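Keeping the Rarance Arm Running
Project report, Memus Robotics Lab, September 13, 2018

So my part of the project was upkeep, which sounded like the boring job when we split things up. I ended up loving it (mostly)! The group before us had left the arm with a stiff gripper and a notebook that stopped in April, so I started a new log and wrote down everything I touched.

The first big headache was the cable. Ours kept tugging whenever the wrist turned, and the gripper would drop out in the middle of a run. I redid the ties with more slack, checked all 12 screws on the mount while I was in there, and ran the same pick 217 times before I got bored and called it good. Then I set a schedule: wipe the fingers every day, grease at 1,000 cycles, full check at 2,000.

The other thing I kept messing up was the height. My first zero was too low and the fingers scraped, so I redid it with the gripper pointing straight down and crept toward the surface in tiny steps. It's slow, but I'd do it that way again.
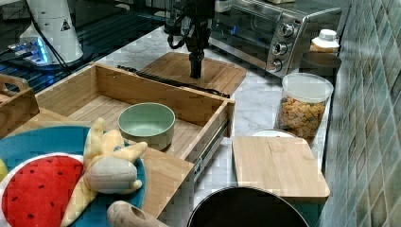 Figure 1. Gripper just above the bamboo cutting board, with the black cable looping off the side of the arm.

Still on my list: a spare set of fingers from Brenden, and a better way to label the cables, because tape keeps peeling off.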